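Minutes of the monthly meeting, August 2026
Kolthorpe Neighbors' Table, held in the side room at the Jestine Street hall

## Opening

We got going a little later than planned, as people were still catching up over coffee and it seemed a shame to break that up. The chair welcomed everyone, with a special hello to the newcomers who had heard about us through the laundromat notice. The chair reminded us that first-time visitors are free to speak on any item and don't have to wait until the end.

The minutes of the last meeting were read through and accepted with one change. Under "Showers," the line saying the hall had agreed to longer hours should have said that the hall had agreed to think about longer hours. The secretary is sorry for the mix-up and has fixed the copy in the binder.

## The Tuck-In meals

The kitchen lead gave a full and cheerful report. We served 300 plates over the month, counting the evening meals and the Saturday-style brunch but leaving out the bags handed through the side window, which are kept on a separate sheet. The lentil stew is still the one that goes first. The baked pasta has been less loved, and several guests told the servers it was too dry by the second hour, so the kitchen will try making it in smaller trays and bringing them out one after another.

There was a long and good-natured talk about salt. Some of our older guests have asked for less of it, and some of our guests who have been outdoors and sweating all day have asked for more. It was agreed to cook low and put shakers on every table, including the two by the door that always seem to lose theirs.

Tô, the bakery on the corner, has offered us its unsold rolls on the nights we serve. Everybody was delighted to hear it. The rolls have to be picked up at closing time and the bakery can't hold them overnight, so we need a dependable pickup person with a car or a bike trailer. Two people offered to split it. The kitchen lead will write a thank-you card and bring it around for signing before the next meal.

One member asked if we could go back to real plates. Feelings were warm on both sides. Real plates are nicer to eat from, and a guest said at the last meal that it made her feel like company, but the dishwasher in the hall kitchen has been stopping halfway through its cycle. We agreed to use real plates at brunch, when there are more hands to wash up, and to leave the evening meals as they are for now.

## Heat and water

We then turned to the hot weather, which took up a good part of the meeting. The outreach walkers have been going along the rail path and behind the old seed warehouse with water, hats and sunscreen, and they told us that the people camped past the footbridge are having the hardest time of it. There is very little shade down there and the nearest public tap is a long way off. The tap at the ball field was shut off in May and hasn't been turned back on, in spite of two letters.

The walkers would like us to write a third letter and to send somebody in person this time. A member who has lived in town all her life said that in her experience the parks office answers people who turn up politely at the counter with something in their hand. It was agreed that three of us will go together, with copies of both earlier letters and a short list of the days we have walked the path and found the tap dry.
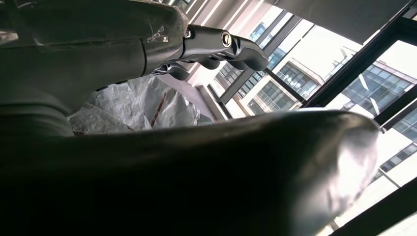 Until the tap is back, we will keep carrying water down. The walkers asked for sturdier jugs with handles that don't cut into your fingers, and for a second wagon, as the first one pulls badly to the left and has to be argued with all the way to the footbridge. A member has a garden cart in her garage and will see whether the tires still hold air.

We also talked about where people can go to sit in the cool. The library is good about it, but it closes early, and guests with dogs can't go in. The side room at Jestine Street could be opened on the worst afternoons if two of our members were there the whole time. The hall manager is open to it and only asks that the back corridor be kept clear and that dogs be on a leash. A sign-up sheet went around and came back with a pleasing number of names, though the early afternoon slots are thin. Please look at it again if you skipped over those.

A guest who has been staying by the footbridge since spring spoke to us for a while at this point, and the room was very glad that he did. He said that the water is welcome, and the socks even more so, but that what he would like most is a place to charge a phone without having to buy something. He misses calls from the housing office when the battery goes, and then he is moved down the list and has to begin again. Several people nodded hard at this. We agreed to set out two power strips at every meal, with masking tape and a pen so that phones can be labeled, and to have them out on the cool-room afternoons as well.

## Money

The balance as of this meeting is $3832. That takes in the collection from the yard sale and the gift from the choir, and takes out the bill for the freezer repair. It doesn't take out the hall fee for next month, which will be paid when the invoice comes.

We discussed what a careful person would do with it. The general feeling was that the freezer ought to see us through to the holidays, but that we would be wise to keep something back in case it doesn't. The following was agreed, with no one against:

- Water jugs and hats for the outreach walkers, to be bought this week
- Two power strips and a box of phone cables in the common sizes
- Bus passes as before, kept in the locked drawer and signed for

A suggestion to buy a pop-up canopy for the brunch line was set aside until we have a price. There was a fond discussion of the last canopy and where it ended up. Whoever still has the poles, please bring them in.

## Care kits

The kits table has been busy, and 46 kits went out from the hall and along the path. Toothpaste and soap are in good supply, and we are truly well off for combs, so please hold back on combs. We are short of razors, foot powder, underwear in the larger sizes, and sunscreen that isn't the greasy kind.

Ivach, the shoe repair shop, has put a donation box by its register and says that customers have been generous with it. The owner also offered to mend boots and backpacks for our guests at no charge if they are brought in clean and with a note from us. This is a lovely thing and the kits table would like everyone to know about it. We will print a small slip for the purpose and leave a stack at the serving counter. A member wondered if the word "clean" might put people off, and it was thought better for us to collect the boots, give them a wipe ourselves and walk them over together.

There was a question about pads and other period supplies, which have been kept under the table where people must ask for them. A guest had mentioned quietly that she didn't like asking. They will go in a basket in the restroom from now on, and whoever closes up will fill it again.

## Showers

The hall is still thinking. The chair will ask again, kindly. Meanwhile the pool in Kolthorpe Park will let our guests use its showers in the first hour of the morning, with a towel and a pass from us. Towels are the sticking point. We have plenty, but they need to be washed between mornings, and the member who has been doing it all at home has earned a rest. A laundry rota was started and is pinned up by the coat hooks. If you can take even one load, please put your initials down - it is a nicer job than it sounds, and the towels are mostly the small ones.

## Other matters

- The front door sticks in humid weather. Pull toward you, then push.
- A blue umbrella and a child's sweater were left after the last meal. They are in the lost box.
- The newsletter needs a few lines from each group. Short is fine. Late is also fine, within reason.
- Somebody asked about a winter coat drive. It felt odd to talk about coats in this weather, but last year we began too late and ran out of the big sizes, so it goes on the list for next time.
- Guests have asked for a chess set at brunch. A member has one with all its pieces but a bishop, and will bring it.

The chair thanked the walkers for going out on the very hot days, and the dish crew for staying so late after the last meal, when the drain backed up and everything had to be carried to the other sink. There was clapping.

The next meeting will be in the same room at the usual time. The agenda already has the coat drive, the canopy price, the answer from the parks office and the hours for the showers. If you would like something added, tell the secretary or put a note in the binder.

The meeting closed with the stacking of chairs, and the leftover rolls went home with whoever wanted them.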